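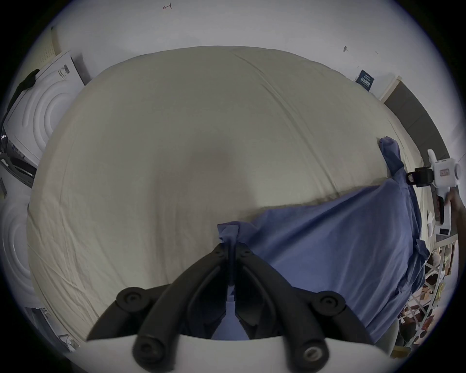
Ciro handheld grippers, sold in pairs

2 min read

I get asked most weeks what a first set of grippers should cost, so I'll start with the number — a pair of Ciros from Fostimness is $3083, and the spare finger kit is another $281. Buy the kit with the pair! Shipping twice from the Vandton warehouse is a silly way to spend money, and I've done it.

I'd plan on pairs for anything to do with laundry. A T-shirt on a bed is floppy, creased and never lands the same way, and with only one gripper you spend your day chasing the sleeves.
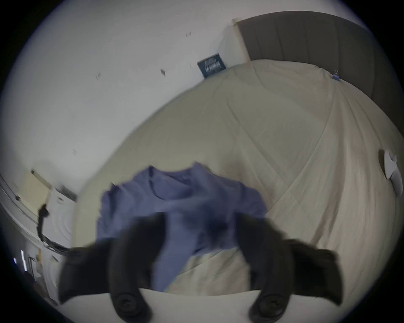
The other thing people leave out of the budget is time. I allow 30 minutes of practice per person before I keep any of their folding, and more if they've never held one (my first shirts were awful). Put a line in for storage too, plus a shelf for chargers.

Lead time is nine weeks right now, so for a September start I'd order in June. If you only need them for a short project, Calimlim rents the same model by the month — ask them for a quote on two pairs, and check that the finger kit is included.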